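In Defense of the Plain Blue Cloth

I have a drawer in my kitchen that doesn't close all the way, and it's the cloths. I've moved three times with that drawer's contents and the pile only ever gets bigger. So when people start in on the great paper towel question (and people really do start in on it, usually at my table, usually while I'm trying to clear it) I feel like I've earned my turn to talk.

My position is simple. Everybody should own a stack of plain cloths in one bright color, and they should be out where you can grab one. I don't mean the nice linen one with the lemons on it that your aunt brought back from a trip. I love those! I have four of them and I've never wiped up so much as a drip with any of them, which tells you what kind of object they are.

I got here the long way. For years I bought whatever was on the end of the aisle. White ones, mostly, and white is a terrible color for a cloth, I'll fight anyone on that. One round of tomato sauce and it looks like evidence. Then I had my gray period, very tasteful, and the problem with gray is that I have dark counters and I'd lose the thing while it was sitting right in front of me. I once spent a good part of an evening looking for a cloth that was next to the toaster.

Then Huệ Sầm, who I'd call the most practical person I know, handed me a bundle of bright blue ones over the fence and said "just use these." She was clearing out before her move to Asgate and didn't want to pack them. I'd never have picked that blue. It goes with nothing I own. And I've been using them ever since, going on six years now, and I've never once lost one on the counter.

Wendell Nakamura disagrees with me about all of this and I promised him I'd put his side in. Wendell thinks a cloth is a petri dish with a hem. He says paper is cleaner and you throw the mess away with the towel, and that I'm being sentimental about a rag. Okay, yes, somewhat. But I wash mine hot, I hang them open over the oven rail so they dry between uses, and anything that touches raw chicken goes straight in the hamper. He's been eating at my house for years and looks fine to me.

What Wendell is right about is that a cloth asks more of you. You have to wash it, and then (this is the part I'm worst at) you have to fold it. My mother folded hers in thirds with the edges tucked in and could do a whole basket while talking on the phone. I do a sort of diagonal thing that starts out as a plan and ends up as a lump with a corner poking out. I've tried the upright filing method, where they all stand in the drawer like little books. It lasted until the first time I needed one in a hurry.
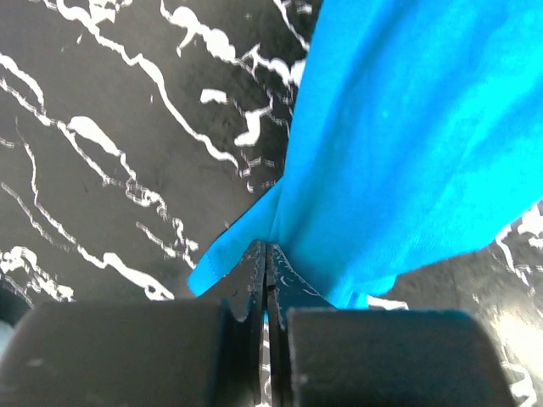
Undamora Home Kitchens Club

I bring up the folding because I think it's where most people quit. They see those drawers online with every edge lined up and decide that if they can't keep it like that, they may as well go back to the roll. Please don't! A cloth with a wonky corner soaks up exactly as much spilled coffee as a neat one. Fold it in half, or bunch it up, and shove it in. My drawer has been a disgrace for more than 300 dinners and every one of those dinners got wiped up after.

A few things I'd look for, if you're buying. Get stitched edges, because the raw ones fray in the dryer and you'll be picking blue fuzz off your sweaters till spring. Skip the very thick ones, they take forever to dry and start to smell. Wash a new batch on its own the first couple of times, especially in a strong color. I didn't do that, and I have a pale blue bathrobe that used to be a white bathrobe.

And buy them all the same. I know it's boring. But a matching stack means you never save the good one, and saving the good one is how I ended up with four lemon towels and nothing to dry a pan with. Wendell is coming over on Saturday's leftovers, whenever that turns out to be, and I'm handing him a blue one at the door.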